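Robot Learning from Demonstration, Handout 6
Instructor: Hajnalka Gál
Reading before class: Chapter on behavior cloning; Barta and Pap, Fekete project notes, sections 2 and 3

6.1 Where we left off

Last time we trained a policy on single-object picks and saw it do well as long as the object stood where it had stood in the training data. Moving it a hand's width was enough to break it. Today we look at a sorting task, where each object has to be recognized, grasped and then taken to the right place. The instruction is one sentence: "Put each item in the bin with the matching label." The policy gets that sentence, the joint positions, and the images from the fixed and wrist cameras.

The task is the recycling sort from the Fekete data. Look at the layout before reading on.
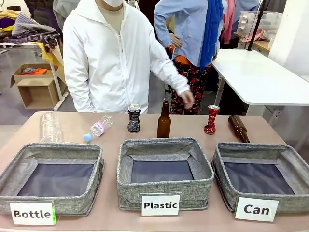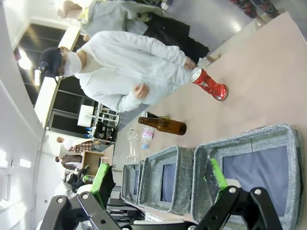
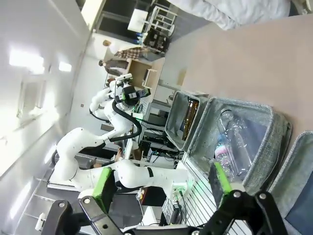

The main question in this unit is how to score a policy on a task with several stages. The simplest score is full-task success: a run counts only if every item ends in its correct bin. This is easy to explain and hard to learn from. A policy that sorts five of six items correctly gets the same zero as one that never closes its gripper. Dénes Barta therefore proposed scoring each item in three stages (grasp, carry, correct bin) and reporting the stages separately. The labels in the first view say Bottle, Plastic and Can, and they show why the last stage needs its own column. A clear plastic bottle put in the bin marked Bottle has been grasped and carried well, and the error lies entirely in the choice of bin. The wrist views raise a second point. Paper labels can't be read in either of them, so a policy that relies on the wrist cameras at the moment of release has to remember which bin is which.

6.2 The experiment

The training set has 3505 demonstrations, of which 504 were held back for validation. Two policies were trained on the rest. Policy A predicts one action at a time. Policy B predicts a chunk of actions and runs the whole chunk before looking again. Each was run 100 times with the start positions shuffled.

Policy B was better at grasping and carrying. Items lying on their sides gave both policies trouble, Policy A more so. On bin choice there was no clear difference, which suggests that chunking helps with motion and does little for reading the labels.

Bianka Kovács repeated the runs with the labels swapped. Both policies kept going to the old bin positions in most runs. Keep this in mind when you read any sorting result where the bins never move.

6.3 Exercises

1. Write the three-stage score as a formula. State what happens to the carry score when the grasp fails.
2. Suggest a change to data collection that would make the policy depend on the labels instead of bin position.
3. Clear objects are hard for depth sensors. Explain how this could lower the grasp score without affecting bin choice.

Hand in exercises 1 and 2 to Rogério Macedo. Exercise 3 will be discussed in class.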